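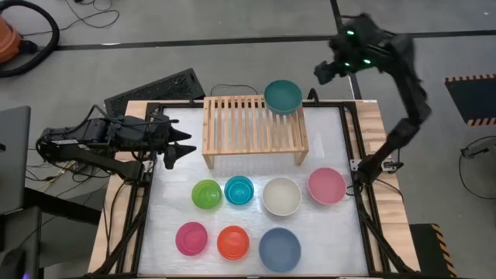 What is a bowl?
A round, open dish, wider than a plate is deep, used to hold food or liquid.

Bowl (vessel)

A bowl is an open-top container with curved sides and, usually, a flat or ringed base. Used for serving, mixing, eating and storing. One of the oldest kinds of household object, found in nearly every culture that cooks. Sizes run from salt dishes a few inches across to dough bowls too wide for one person to carry.

Parts

Rim, wall, well, foot. The rim (or lip) is the top edge. May be plain, rolled outward or flared. The well is the inside bottom. The foot is the part that touches the table, often a low ring. Foot rings lift the base clear of the surface, and on hot soup bowls give the fingers somewhere to go. Many modern mixing bowls have no foot at all, just a flattened bottom.

A bowl with a narrow mouth starts being called a jar or a pot. A very shallow one is a dish. No firm line between them, and catalogs disagree.

History

Earliest bowls were probably gourds, shells and hollowed wood, little of which survives. Fired clay lasts much better, so most of what is known about early bowls comes from pottery. First ones made by hand, by pinching a lump of clay or stacking coils and smoothing them over. The potter's wheel came much later and made thin, even walls quicker to produce.

Metal bowls followed in bronze, silver and later pewter. Glass bowls were cast in molds before glassblowing, afterwards blown, and got a lot cheaper. In Europe wooden bowls stayed the ordinary table ware for centuries, turned on a pole lathe. A turner could cut several from one block, nested inside each other, to save wood.

In the 1900s came enameled steel, heat-proof glass, and plastics. Melamine sets were popular in the years after World War II, light and hard to break, though they scratch and can stain from coffee or tomato.

Materials

Earthenware. Fired at lower heat, porous unless glazed. Chips easily.

Stoneware. Denser, holds liquid even without glaze. Common for everyday sets.

Porcelain. White, thin, hard. Fired hottest of the three, generally.

Wood. Maple, beech, olive and others. Should not be soaked or put in a dishwasher, will crack. Wiped with food-grade oil from time to time.

Metal. Stainless steel is the usual kitchen choice. Copper is kept for beating egg whites, the metal helps the foam hold.

Plastic. Cheap, light, stackable. Not all kinds are safe in a microwave, check the base.

Uses

Eating: cereal, soup, rice, noodles, salad. In much of East Asia the rice bowl is lifted toward the mouth, while in Korea lifting it is traditionally considered poor manners. Western soup plates stay on the table and the spoon travels.

Mixing: high sides keep flour and batter in. Some have a spout or a rubber base.

Other: washing, ritual offerings, shaving, feeding pets, holding keys by the door. Singing bowls are metal and are struck or rubbed along the rim to make a tone.

Sizes

No general standard. The Durnier chart, used by some small potteries, calls anything up to 300 ml a "small" bowl, and more than 1,000 ml a "serving" bowl. Everything between gets "table" bowl, not very helpful. Makers mostly go by diameter instead, and two bowls of the same diameter can hold very diffrent amounts.

Collecting

Bindu Rajan's handbook on household pottery sorts bowls by foot shape first and glaze second, the reverse of the older Lastby system. Her reasoning is that the foot gets less wear and less decoration, so it shows how the piece was made. Lastby followers still go by glaze. The Clondava pottery, which made bowls for 30 years, is a problem for both systems as it changed clay, glaze and foot ring all in the same February. Pieces from before the change have an unglazed foot. Marks on later ones are often worn or missing entirely.

Care

Stack by size, largest at the bottom. Paper or cloth between glazed pieces if the foot rings are rough. Avoid sudden heat changes with glass and ceramic. Fine cracks in the glaze are called crazing, and crazed bowls are best kept for dry things as liquid can get in underneth.

See also

Basin
Dish
Mortar and pestle
Potter's wheel
Sastry glaze test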